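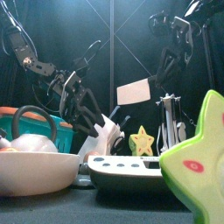 Interim report on the Briltix two-arm kit, February

To: Grilldale Fund, equipment strand
From: Prurent, trials desk

1. Where we are

The kit is up and running in its enclosure and we have 101 logged attempts, all on toy kitchen items. That is fewer than we promised you in the autumn. The first 24 were spent finding out that the printed set-up guide describes an older version of the control software, and I would not put much weight on them. They are in the log, marked, and you may leave them out if you want a kinder picture.

Money spent to date is £3,570, which covers the hire period, the second set of gripper fingers and carriage both ways. We have not touched the contingency.

2. What the supplier claims

Briltix sells this as a kit that "learns your kitchen in an afternoon". We have had it a good deal longer than an afternoon and it has not learned ours, and ours is made of toys. To be fair to them, the sales sheet says "typical household tasks" without listing any, so it is hard to say exactly what has been missed. We have asked for the list in writing. So far we have had a brochure.

The arms themselves are decent. They go back to the same spot when told to, the joints don't sag, and the cabling, though untidy, has not caught on anything. If the question were only whether to buy two arms, this would be a shorter report.

3. Results by task

Picking up a single item from a clear bit of table: good. Most of the successes in the log are of this sort, and I suspect most of the successes in the brochure are too.

Picking up an item from a crowded table: poor. The software tends to choose whichever object it is surest of, whatever we asked for.
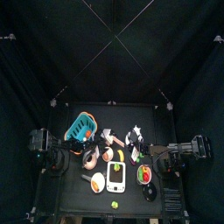 It also goes back to the same object after a failed attempt, sometimes several times over, until an operator stops it. The supplier calls this persistence. We have logged it as a fault.

Lifting things out of bowls and pans: mixed. Small round items are the worst. Long ones come out well enough if the fingers happen to line up, and the software does not seem to do much to make them line up.

Passing an item from one arm to the other: 5 clean passes so far. This was the main selling point and the main reason for hiring two arms, so I would like the fund to look hard at that number.

4. The Doãn add-on

Doãn is the planning package sold separately for the same arms. You asked whether it would fix the crowded-table problem. We have only had the trial licence a short while. It does plan tidier routes, and the arms get in each other's way less. It does not choose objects any better, as that part is still done by the Briltix software underneath. At the quoted yearly price I can't recommend it yet.

5. Next period

We will repeat the crowded-table task with fewer items and add them back in stages, to find where it starts to go wrong. We will also rerun the early attempts with the correct guide, now that we have one.

We ask that the decision on purchase be held over until those runs are in. The supplier's discount runs out before then. They have extended it twice already.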